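Changes to duties on the egg packing line after introduction of two-arm robots

Posted in: Workplace and Employment > Automation
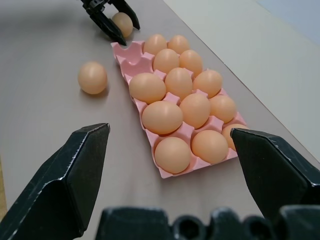
Tray filling at the Flendport packing room, two cups still open.

Our site packs eggs for wholesale customers. Since February, tray filling on one of our lines has been assigned to two-arm robot stations, and management has now informed staff that the remaining lines will follow. The notice concerns 48 employees. It states that no positions will be removed, but that the job title "packer" will be replaced by "station attendant," and that attendants will each be responsible for 3 stations.

I serve as the staff contact for the day shift and have been asked to submit written comments. I would be grateful for guidance on the following matters. Is a change of title normally accompanied by a new job description? Who should carry responsibility for shell damage when the tray was filled by the machine? Several long-serving packers are also concerned that their pace of work will now be judged by the output of the stations, over which they have limited control.

Sharada Fernandes
Flendport

Posted by Jussara Holanda

I coordinated staff consultation at the Skuvberg site when its packing hall underwent a comparable change. My comments are based on that experience and should not be taken as legal advice.

A new title should be accompanied by a written description of duties. At Skuvberg the first draft consisted of a single sentence, "attends to the station as required," and employees were subsequently asked to clean, restock, inspect and record without any allowance of time for these tasks. We requested a list of duties with an estimated duration for each. The completed list showed that one attendant could not cover the number of stations proposed, and the figure was reduced before the change took effect.

With regard to damaged shells, please ask that the record distinguish between eggs found cracked on arrival, eggs cracked during placement and eggs cracked after the tray has left the station. During our first full week the hall logged 235 cracked eggs under one heading, and the attendants were questioned about all of them. Once the headings were separated, the discussion became considerably more productive.

Your colleagues' concern about pace is reasonable. We obtained written confirmation that station output would be used for maintenance planning only and would not appear in individual reviews. I recommend requesting the same wording. I would also request that experienced packers be included in training. They recognize a thin or misshapen shell by touch, and this knowledge was not recorded anywhere at our site until they were asked for it.

Finally, attendants stand in one place for longer periods than packers do. Seating and rotation should be addressed in your comments.

Posted by Sleiman

Check your contract first. If it says packer then they need to talk to you before changing it, depending on where you are. Ours was changed with a letter and everyone signed.

Posted by Flosten Line 2

I agree with the remarks on the damage record. Our station placed 2,382 eggs on the shift for which I have figures, and the supervisor's attention was directed entirely to the few trays that had to be refilled by hand. Employees should be told in writing who is authorized to stop the station and that doing so will not count against them. At our facility this was left unclear, and attendants waited for a supervisor when they should have stopped it themselves.

I cannot comment on the question of job titles, as ours did not change.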